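Pendant swap pieces, part 3. Cut the blanks last night from the Stikwood offcuts and sanded them down to 159 grams for the whole batch.

Base coat is Prurkell chalk paint, two thin coats, 30 minutes between. One thick coat cracks at the drill hole.

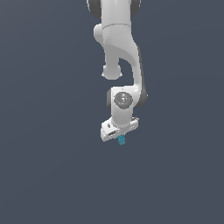
Color for this set is slate and white. I mixed the slate from black, white and a bit of navy, and it took 7 tries on scrap card. The flat gray behind the white arm, with that faint blue in it, is the shade I was after. Mine dried a touch greener. The thin gray seam line curving across the white is going on the round pendants, done with a paint pen.

Varnish is Rizvi matte. It pulls the pen line if you brush it, so dab.

Jump rings and cord came from Grondley. The cord frays, so seal the ends with glue before you knot it.

Earrings next.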